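The hairbrush gets a home

It started with me being late for work, which is how most of my organizing projects start. I had my coat on and my keys in my hand and no hairbrush. It wasn't in the bathroom drawer, it wasn't on the hall shelf, and I ended up doing my hair with my fingers in the elevator mirror. I found the thing that night under a couch cushion.

So I bought a basket! Just a little white plastic one with slotted sides and a handle over the top, from the Keker shop down by the bus station (the one that used to sell lamps). I'd gone in for trash bags. I'm not proud of how long I stood in that aisle, because they also had a Skornura set with lids, eight pieces, very handsome, and I had it in my arms for a while before I put it back. I don't need lids. I need one spot for one brush.
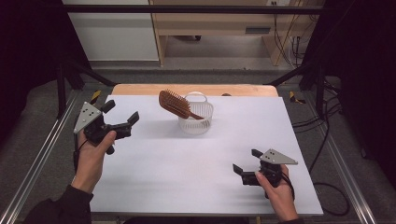
My old system was a drawer, and I think drawers are where I go wrong. I shut them and forget what's in them, and then I buy another pack of hair ties. Last June I cleaned mine out and it took a whole evening, mostly because I kept finding hotel shampoo and smelling it. With an open basket I can see what I've got from across the room, and if it gets too full I'll notice.

The handle matters more to me than I expected. I dry my hair in the bedroom where the good outlet is, and then I want the brush by the front door for that last go before I leave. Now I can carry the whole business around with one finger. I've been doing this since the start of May 2022 and I have not been under the couch once.

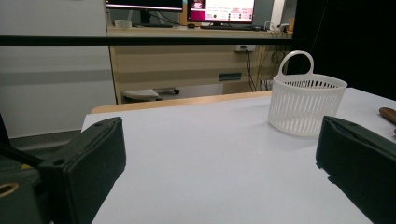

A few things I'm still working out. A long-handled brush in a small basket wants to lean, and mine sticks out however I put it in. Handle down is easier to grab, but bristles down looks neater - I go back and forth. My sister says to lay a washcloth in the bottom so it won't slide, and I may try that. I also want to keep it to the brush and maybe a comb. No receipts, no batteries, no lip balm from 500 years ago. We'll see how long I hold out, I know what I'm like with a container.

Cleaning is easy so far, just a rinse under the faucet and a shake over the tub. The slots do catch hair, so I run an old toothbrush along them.

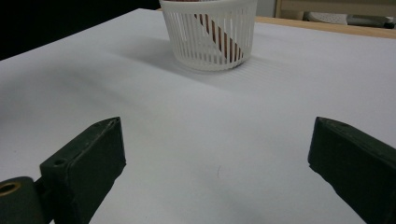
Martti Honkanen wrote in to say that handle down is the only way, and that he lost the same argument at home and now owns two baskets.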